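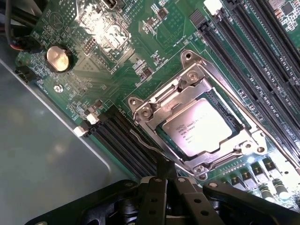

文／Cirilo Ledesma

打印本页 | 用电子邮件转发

Skeralance 导热硅脂(灰色,针管装)

先说结论:能用,价钱也不离谱,但包装上的话请打个对折再信。

Skeralance 是 Varela 去年换了标签重新上架的那一款,老顾客应该认得,针管的推杆还是一样紧。厂家寄来的资料有四页,其中三页在讲“新一代纳米配方”。我问过新在哪里,对方回了一张柱状图,纵轴没有单位。所以本页不写导热系数,等哪天有人肯把测试方法一起寄来再补。

规格
货号:3753
净含量:10 克
颜色:灰
附件:塑料刮片两片,酒精棉片一包
导电性:厂家称不导电。我没有验证过,也不建议您拿自己的主板去验证。

涂多少

工作站和服务器用的处理器顶盖面积大,网上流行的“一粒米”往往不够。我自己的做法是在顶盖上打一个叉,四个角再各补一小点,然后直接压散热器。附的刮片我用过一次,刮出来的一层厚薄不匀,边上还堆了一道,之后就没再用。喜欢抹平的人尽管抹,只是别抹到插座里去。

旧硅脂先擦干净。附送的酒精棉片偏小,擦一颗大顶盖就差不多干了,家里有无水酒精和不掉毛的布,还是用自己的。散热器底面也要擦,很多人只擦处理器那一面。

散热器的螺丝按对角顺序,分几轮拧紧。有客人来信说换了 Skeralance 以后温度反而高了,后来 Braulio Manríquez 在店里帮他重装,发现一边的螺丝只咬住了两圈。这笔账不能算在硅脂头上。

关于“60 小时磨合期”

标签上写着使用 60 小时后性能达到最佳。我不太信。店里有一台整天开着的文件服务器,涂完当天和两周后各看了一次温度,差别还不如早上开窗和下午关窗来得大。当然,一台机器说明不了什么,但厂家连一台机器的数据都没有给。

和 Brustum 比

Brustum 更稀,好推,冬天尤其明显,缺点是放久了会出油,开封后最好尽快用完。Skeralance 比较稠,天冷时推起来费手劲,可以先在口袋里焐一会儿。单论散热,我在自己的机器上分不出高下。谁要是告诉您换一支硅脂能降十几度,多半是他原来那层早就干透了,换哪一支都会降。

至于有人问要不要为此把还好好的机器拆开重涂:不用。温度正常、风扇不吵,就别动它。

保存

盖紧,针头朝下,放阴凉处。标签说未开封可存放五年以上,我们只按两年卖,超过两年的不发货。收到后若发现管口有清油渗出,先别用,写信来换。

不适用的场合

显存和供电元件上的缝隙请用导热垫,硅脂填不了那么厚。液态金属的用户也别拿它混着用,说明书没提这件事,应该提。

订购

单支零售,2 支起可以合并邮寄。不送赠品,也没有“限时价”。Undeck 散热器的买家不必另购,盒里已经有一小包硅脂,牌子没写,用着也没什么毛病。

联系我们:请用本站留言表 | 版权所有,未经许可请勿转载 | 返回顶部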